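Tracking Down a Gripper That Drops Out During Wiping Tasks

Home > Guides > Hand-Held Grippers > Faults

Applies to: Garik hand-held grippers, left and right, with wired wrist straps
Time needed: 30 minutes

One of our two-handed cleaning sets came back with bad data in 36 recordings. In each of them the right gripper's finger opening jumped to zero for a moment while the operator was pressing down, then came back as if nothing had happened. The video was fine. The log showed error 1456, which is a lost connection on the encoder line.

Rafsan Ekanayake swapped the right gripper for a spare and got the same fault on the second try, so the gripper was cleared. The cause was the cable. Under load the operator leans forward, the forearm drops, and the slack behind the wrist gets pulled tight against the plug. Wiping makes this worse than pick-and-place does, as the arm goes back and forth the whole time.

Before you start

Stop the recorder and unplug both grippers at the computer end. Don't pull a plug at the wrist while the unit is powered. We lost a Dultard interface board that way in October.

Step 1. Check the strap

Put the gripper on and tighten the strap on the bare forearm, not over a sleeve. A sleeve slides, and the housing slides with it. You should be able to turn your wrist both ways without the strap moving.

Step 2. Check the slack

Sit or stand where you will be working and reach to the farthest point of the task. Have a second person look at the cable where it leaves the gripper. It should still hang in a curve. If it goes straight, feed more cable through before doing anything else.
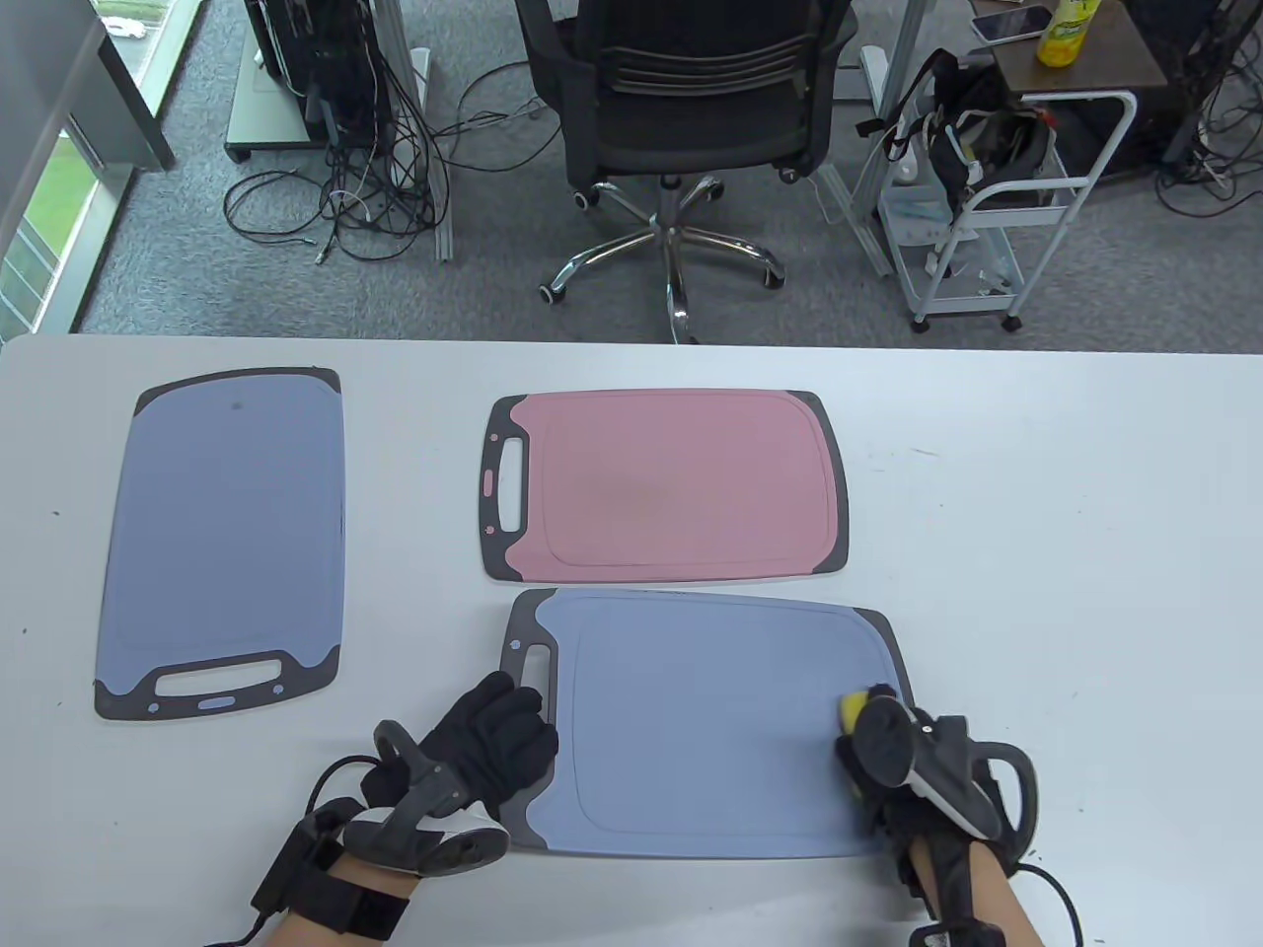

Do the same check while pushing down with a sponge, using the force you would use on a real stain. Most people reach with a relaxed arm during setup and then work with a stiff one, and the cable path is different in the two cases.

Step 3. Run the wiggle test

Plug everything back in and open the live encoder view. Hold the fingers still and have the second person bend the cable gently, starting at the wrist and moving toward the computer in steps of 6 inches. Watch for any drop in the trace. If it drops at one spot only, mark that spot with tape and replace the cable. Don't try to repair it.

Step 4. Clean the plug

Take power off again first. Water from a sponge can run down the housing and get into the connector -- we found white residue in one of ours. Wipe the contacts with a dry lint-free cloth and let the plug sit open before you reconnect.

Step 5. Record a test clip

Wipe a board for one full clip at normal speed. Search the log for 1456. If it is clean, go back to work. If not, send the clip and the log to Eusebio Marín and tag the cable as bad.

Last updated July 2023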